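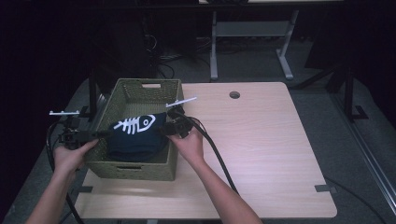 Figure 4. Two hand-held grippers at a table station, with a basket and folded cloth as the work item.

Section 3. Planning and budgeting for your station

Before you order anything at all, please make yourself a cup of tea and read this section through to the end. It is the part of the guide that people are most tempted to skip, and we do understand -- the equipment is far more fun than the arithmetic. But an hour spent here will save you a good deal of posting things back.

The prices given are the ones we paid when we fitted out the two rooms at Drornby, and they are in pounds. Yours will differ a little, so treat them as something to plan against and ask for fresh quotes before you commit.

3.1 Settle what work the station will do

1. Write down the tasks you want to record in the first three months. Keep it to plain words: "put the cloth in the basket", "take the lid off the tub", "stack the bowls".

2. Against each task, note whether it needs one hand or two. Soft things such as cloths and bags nearly always want two, and two hands means a pair of grippers, with the cabling to match.

3. Note the largest item you will use and measure it. A basket with tall sides takes up more of the table than you would think once both hands have to reach over the rim.

4. Show the list to whoever will be doing the work. They will spot the awkward ones long before you do.

Note: If every task on your list is one-handed, you can begin with a single gripper and buy the second later. The Flestness pair is sold as two separate units, so you lose nothing by waiting except the second delivery charge.

3.2 Choose the table and the floor space

1. Pick a table with a flat, plain top. Any ordinary office table of decent weight will do, and there is no call to buy a laboratory bench. A cable hole in the top is handy but by no means essential.

2. Push down firmly on each corner. If the table rocks on carpet, put it on a firm board or choose another spot.

3. Leave a clear strip at least 800 mm deep on the side where the operator sits or stands. We know rooms are precious, and we have all tried to get away with less, but elbows need somewhere to go.

4. Mark where the stands and rails will be before the table goes in. Moving a table is easy enough. Moving a table with a rail behind it, a stand to one side and the cables already run is a job for a quiet afternoon and two patient people.

Caution: Do not let the operator's walking route cross a cable. If it cannot be helped, buy a floor cable cover and include it in your budget from the start.

3.3 Work out the cable lengths

This is where most first orders go wrong, ours included. A gripper cable has to reach from the hand, over or past the table, down to the floor and along to the computer, with enough slack for the arm to stretch right across the work.

1. Hold a piece of string where the gripper will be and stretch your arm to the farthest point of the table.

2. Run the string down to the floor and along to where the computer will sit, following the path the cable will really take.

3. Measure the string and write down the result. On our larger table it came to nearly 3,000 mm, which was a good bit more than the cable we had first ordered.

4. Do the same for the other hand. The two lengths are seldom alike, as the computer is usually off to one side.

5. Order the next length up from your longer measurement, and order both cables the same. You will be glad of it the first time you need to swap them over.

Caution: A cable that is too short will tug at the wrist, and the operator will begin to move in an odd, careful way without noticing. Recordings made like that are not much use, and the wrist will complain by teatime.

3.4 Put the budget together

1. Start with the grippers. Allow 3,000 for the pair, including the mounting bars and the first set of leads.

2. Add the stands, posts and rails. The Wollwood range is sturdy and comes in separate lengths, so you can buy what fits your room and add to it later on.

3. Add the computer and storage. If you already have a suitable machine, check how many spare sockets it has before you cross this line off.

4. Add the small parts: clips, ties, spare leads and a cable cover. Ours came to 71 per station. It looks like nothing on the page, and it is the line everybody leaves out.

5. Add the work items themselves. Household goods are ideal and cheap. Choose baskets, cloths and tubs in a mixture of colours and patterns, and buy two of anything soft, as cloths will need a wash now and then.

6. Add operator time. Over a year this is likely to be your largest cost by a fair margin, so please don't tuck it away under "other".

Note: Keep the work items on their own budget line. They wear out and go astray at quite a different rate from the equipment, and mixing the two makes next year's planning a muddle.

3.5 Decide whether to buy, hire or share

If you are unsure how much use the station will get, hiring a pair of grippers for a month is a perfectly sensible way to begin. Boateng will hire by the month and take part of the fee off the price if you go on to buy -- do ask them about this at the start, as it has to be written into the first order.

Sharing a pair between two rooms can work too, provided each room has its own stands and its own cables. Carry the grippers back and forth and leave everything else where it is. Allow a little time after each move for checking the fit and the settings (see Section 5).

3.6 Before you place the order

1. Check both cable lengths against your string measurements once more.

2. Check that the mounting bars are listed as included.

3. Ask for the delivery time in writing. Orders placed in May tend to queue behind everyone else's year-end spending.

4. Confirm that there is someone to receive the boxes and somewhere dry to keep them.

5. Send the finished list to Etornam Ayaaba, who looks after equipment planning and will gladly read it over before any money is spent. Please include a sketch of the room, however rough.

Once the order is confirmed, go on to Section 4, Unpacking and first checks.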